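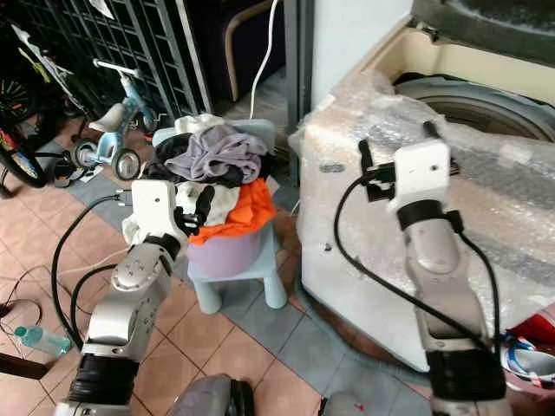
Issue 1138

LAUNDRY CORNER, August 9, 2020

Quick one this time, the printer wants it early.

Water rates went up in June. You all got the letter. Lots of calls since, mostly the same question: does the wash really make that much difference. Yes. Older top loaders are thirsty, and plenty of houses on the Liem side still run one every day, half full. Wait for a full load. Cold for everything except towels and sick-bed stuff. Skip the extra rinse unless somebody has a skin problem.

Soap. Stop using so much. The cap on the jug is way bigger than you need, fill to the first line and no further. Suds coming up the floor drain in Karnance Row again last month, and the plumber blamed soap and lint. Put a mesh sock on the drain hose if yours empties into a utility sink. Hardware store has them by the register, or an old knee-high and a zip tie does fine.

Gray water: allowed on trees and shrubs, NOT on vegetables. Still getting asked. No bleach loads, no diaper loads. Limit is 200 gallons a week per house, same as before. If you want a permanent pipe to the yard you need the form, which is at the Nireo Street office, blue tray, not the white one.

Swap table is on hold untill further notice. Please dont leave bags on the porch, they got rained on and we had to toss the lot.

Drying racks: the Gristent order came in short. 400 asked for, 200 delivered. Names go in the order the slips came in. If you paid and want your money back insted of waiting, call the office before noon, leave a number where we can reach you, speak slow.

Line drying reminder for the upper lots. Smoke has been bad, ash on everything by supper. Bring it in by two or hang it indoors with a fan going.

Lost and found: one gray sock bag, kid's swim towel with a hood, a set of keys on a green ring. At the desk.

Next issue, stains. Send yours in. Berry and rust are covered already, so anything but those.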